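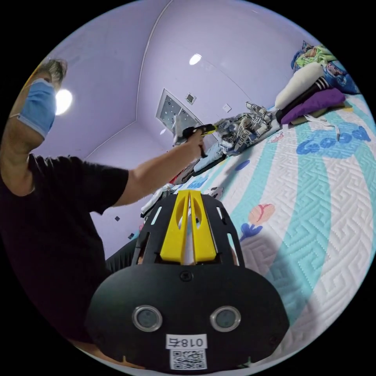

I folded clothes by hand for eight years at Jumden before Oltico put grippers in ours, and I still reach for a sleeve with my bare fingers when I'm tired. The work has slowed down, and I find I rather like that – you notice a seam again, and you talk more over the bed.

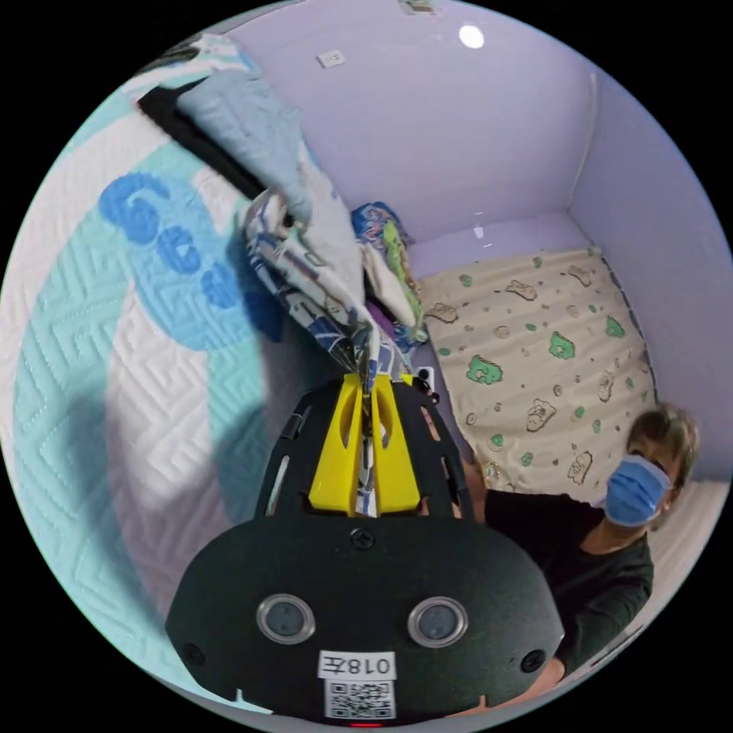
Will the folders lose their jobs once a robot can do this?
Some of them may, and I think a firm should say so early and pay properly for what their hands have taught it.

My wages went up when the grippers came, but my say in the day did not, and that bothers me more than any robot does.

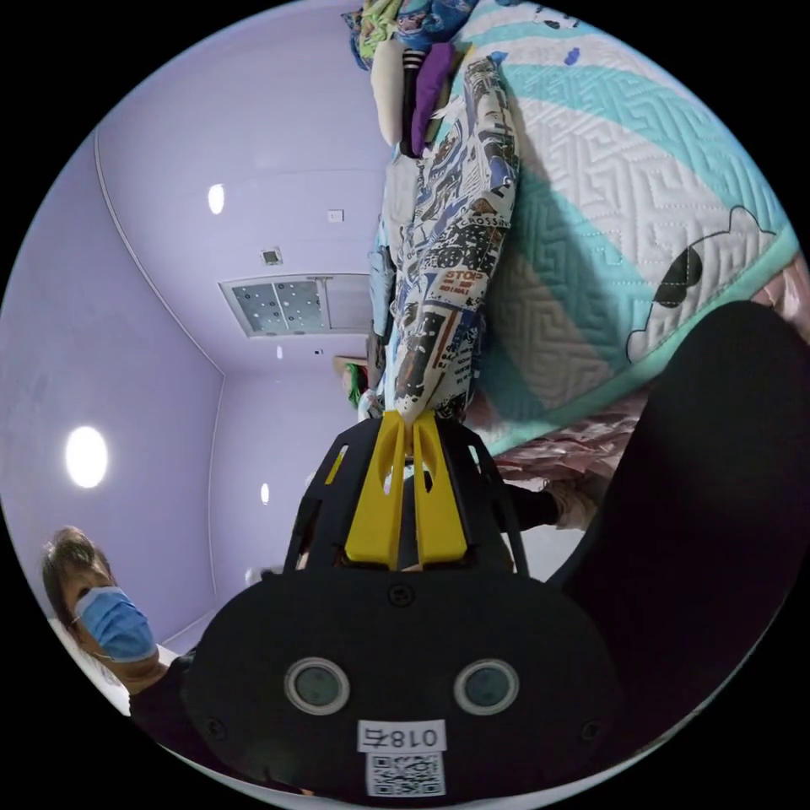 Patterned fabric gripped at its lower end.

A good folder knows when to stop and start again, and I'd like that judgement to have a name on the rota and a seat at the planning meeting.

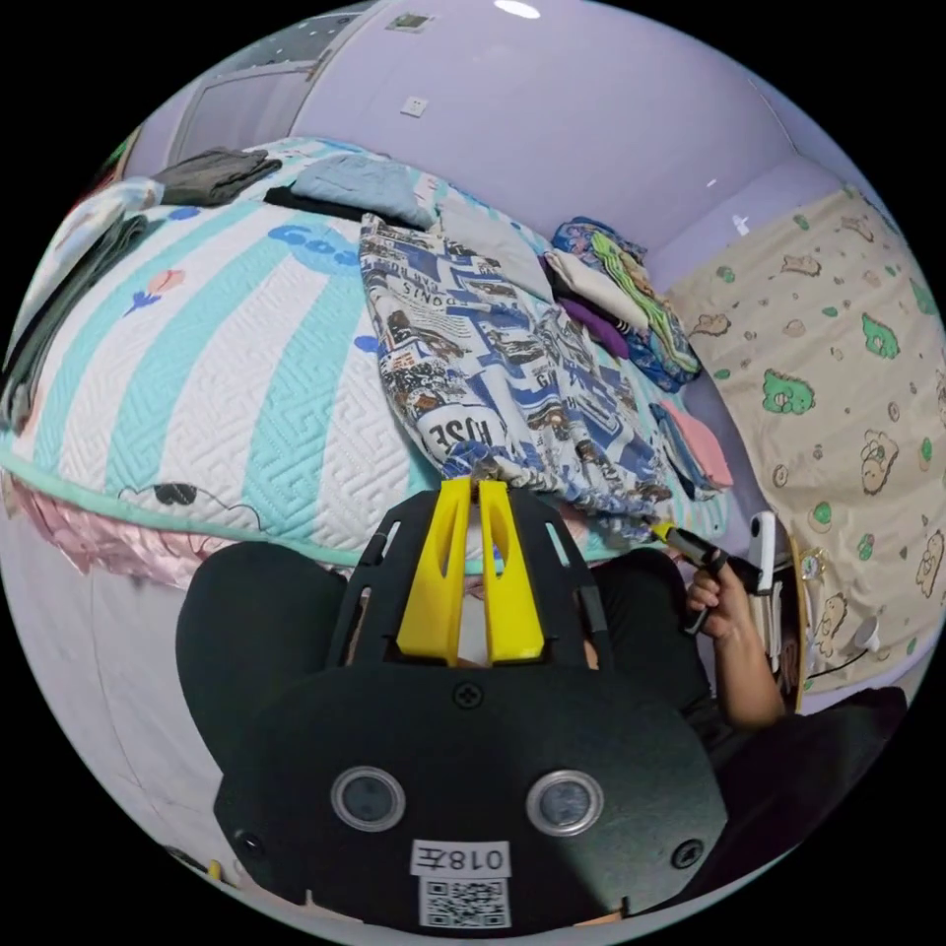 Newspaper print across the quilt, with folded clothes on either side.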